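### 3.2 Materials and layout

Shape blocks from an ordinary sorter toy, plastic, solid colors. Set out on a maple-colored board along the far edge, one row, so the near part stays free for sorting. Same board at both sites (Sestden, Donberg). 17 children per site, 2 rounds each, 10 minutes a round. Row order was fixed before the first round and not changed after, see Fig. 2.

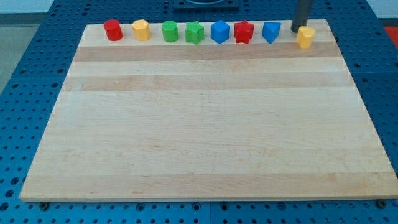

**Figure 2.** Shape blocks in a row on the board, red cylinder at the left end.

Tukach objected to the fixed order in comments on the draft: a child who starts from the left every time may look like a color sorter when it's only habit, and the stars are the peices where this would matter most. Fair point. We kept the order anyway, for comparision with the earlier Donberg rounds, and scored first pick seperately from the rest (Section 4.1). Two stars in different colors, so a match by shape and a match by color pull apart there. Cylinders same idea. First picks are left out of the shape score.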